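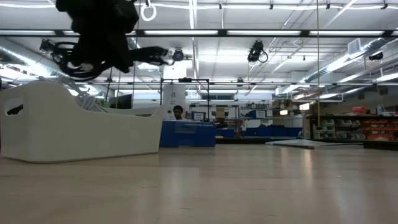 Fig. 1. White plastic bin on a table, with shelving behind. The rim dips along the long side.

## Unit 4: Storage, and why we believe what we believe about it

Read before class. Bring the Mavley handout from last time, because we come back to it in the second half.

The literature on workplace storage is large and most of it is written by people who sell storage. Keep that in mind all the way through this unit. When a source tells you that open bins "cut search time," ask who held the stopwatch, what was being searched for, and whether the people searching had put the things away themselves.

### 4.1 The basic claim

Open storage (bins with a dipped front, shelves without doors, pegboards) is supposed to beat closed storage (drawers, lidded boxes, cabinets) on two counts. People find things faster, and people put things back more often. These are separate claims and the evidence for them is not the same. Textbooks tend to run them together.

The first claim is fairly safe for items used every day. It gets weaker for items used once a month, and for anything that tangles. Cables, straps and hoses are the usual trouble. You may be able to see a bundle at once and still spend a while getting the one you want out of it. Most studies stop the clock when the item is spotted.

The second claim is the one I would like you to doubt.

### 4.2 The Fornari study

Fornari is cited in nearly every trade guide. The short version: a parts depot swapped closed drawers for open bins and logged returns over 11 weeks. Items put back in the right place went up. The guides usually quote the result and leave out the rest.

What they leave out:

- The depot relabeled everything during the same change. New labels alone could explain a good part of the gain.
- Staff knew returns were being logged.
- The log covered 664 items before the change and 565 after. The missing 99 were "retired from stock." If those were the awkward items that never got put back, the return rate would rise without anyone changing their habits.
- There was no second depot to compare with.

None of this proves the result wrong. It means the study can't tell us which change did the work. Write that sentence in your own words somewhere in your notes, since some version of it will apply to half the sources on the reading list.

### 4.3 Yazdani's reply

Yazdani looked at four sites and found no steady difference in returns between open and closed storage. The differences between sites were bigger than the differences between storage types. One site with deep closed cabinets did better than all the others.

Students usually like this paper because it is contrary. Be as hard on it as you were on Fornari. Four sites is very few. They were picked because they agreed to take part, and places that let a researcher in are often places that are already tidy. "Right place" was also judged by shift leads, each using their own rule.

### 4.4 What can be said

Less than the guides say. Visibility helps people find common items. Labels probably help, though they are almost never tested alone. Whether open bins make people tidier is an open question — I have taught this unit for years and have not seen a study that settles it.

The Warach checklist in your packet scores a storage area out of 100. Fill it in for one area you use yourself, then look at how the points are given. A large share goes to things that are easy to see on a walk-through, such as clear floors and matching containers. Ask whether a high score would tell you anything about how long it takes to find a part.

### For discussion

1. Design a test that separates the effect of labels from the effect of open fronts. What would you hold the same?
2. How should a study treat items removed from stock partway through?
3. The Mavley handout calls closed storage "hidden waste." What would count as evidence against that phrase?

Reading for Unit 5: the two short pieces on floor markings. Skip the appendix in the second one.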